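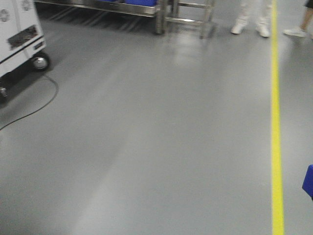 Re: [rurkier-users] Episode feed returns 216 entries, players show 59

Amr Hajji wrote on 2026-10-26:

> We publish a weekly show through Rurkier, with the files hosted at
> Wundon. The feed on disk has 216 items. Two of the desktop players I
> tried list all of them. The phone players stop at 59. Same URL, same
> network. I have cleared the caches and removed and re-added the show.
> The feed validates. Is there a limit on the number of items, and if
> so, where is it set?

There is no item limit in Rurkier. The max_items setting was removed in May, and if it is still in your config file it is ignored with a line in the log.

I fetched your feed with two different user agent strings, one desktop and one phone. The desktop request got the full file. The phone request got a shorter file with a different ETag, and it ends cleanly after item 59, with the channel tag closed. A dropped connection would leave the XML broken, so something is building a second version on purpose.

The response headers on the short copy name Kettani as the cache. Their default profile for podcast feeds trims the file by size for mobile clients. It cuts at the last whole item that fits. Your show notes are long and you include them twice per item, once in description and once in content:encoded, so you reach the size limit much sooner than most shows would.

To confirm, ask for the feed straight from the origin host with a phone user agent. If you get 216 items there, the cache is doing the trimming.

You have a few ways to fix it.

Turn off "optimize feeds" in the Kettani panel. It is under Delivery, then Profiles, and it applies per host name. Purge the feed URL afterward, because the old copy stays until it expires. Purging the whole site is not needed and will make your audio files slow for a while.

If you don't control the cache account, set notes_mode = single in the Rurkier config and rebuild. That drops the description copy and keeps content:encoded. A few older players only read description and will show blank notes. I can't tell you how many of your listeners use those.

Paged feeds also work on paper. I would not use them here. Support in the phone players is uneven, and the ones that ignore the next link will show only the first page, so you would be back where you started.

One unrelated thing I noticed while reading the file: two of your items share a guid. Players treat them as the same episode and keep whichever they saw first. Do not change the guid on the older one, or everybody who already has it will get it as new. Change the newer one only.

As for the validator, it fetches with a desktop user agent, so it never sees the short copy. The Prorstead validator lets you set your own string under advanced options. Run it again with a phone string and compare the item count.

If the origin also returns 59, send the build log and the config file to the list, with your upload key taken out. Please send them as plain text. The archive strips attachments.

> Also, does the order of items in the file matter?

Newest first. The spec does not require it, but the trimming above works from the top down, so with oldest first your listeners would have lost the recent episodes.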